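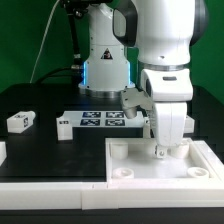

25 août 2026 - cahier d'atelier, maquette Hasterance

Grosse journée sur les pièces blanches, et je suis ravi du résultat ! Le bac d'abord. Version à parois basses, fond plat, un plot cylindrique près de chaque coin. J'avais peur que les plots gênent au rangement, mais ils donnent tout de suite un repère à la main et à l'œil. Le dessus creux est une très bonne idée de chez Morais : on pourra y loger un pion de centrage sans rien reprendre au moule.

Cotes relevées au pied à coulisse : 34 mm pour la hauteur des blocs, 21 mm pour la largeur. À reporter dans le fichier Vimo avant de relancer une série, l'ancien plan est faux. 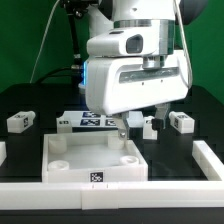
Pour le marqueur du bac, je le garde centré sur la face avant, côté extérieur. Je l'avais essayé sur un petit côté, il se retrouvait masqué dès qu'on posait un bloc devant. Bien lisser l'adhésif à la raclette, en partant du milieu. Chiffon microfibre uniquement - le papier raye.

Le plateau noir brillant, quel bonheur. Le blanc ressort superbement dessus, les bords se lisent sans effort. Par contre la moindre poussière aussi : coup de chiffon avant chaque essai, svp.

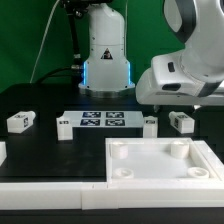 La plaque aux quatre marqueurs reste à plat au milieu, deux devant, deux derrière. C'est elle la référence, on ne la déplace pas pour se faire de la place ! Les blocs, eux, peuvent aller où on veut autour. J'aime bien les aligner à peu près de part et d'autre de la plaque, ça change du fouillis de la semaine dernière.

Stock : il reste 26 étiquettes de la planche Melier, plus quelque 200 vierges dans le tiroir. De quoi voir venir.

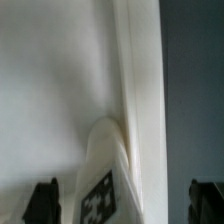

Question finition, le satiné me plaît plus que le brillant, qui accroche des reflets dans les arrondis. Je refais deux éprouvettes au grain 400 pour comparer à la lumière du plafond, puis à la lampe seule.

À faire :
- corriger le plan Vimo
- redemander à Morais le diamètre intérieur des plots
- ébavurer le bord du bac de rechange
- commander des lingettes, la boîte est vide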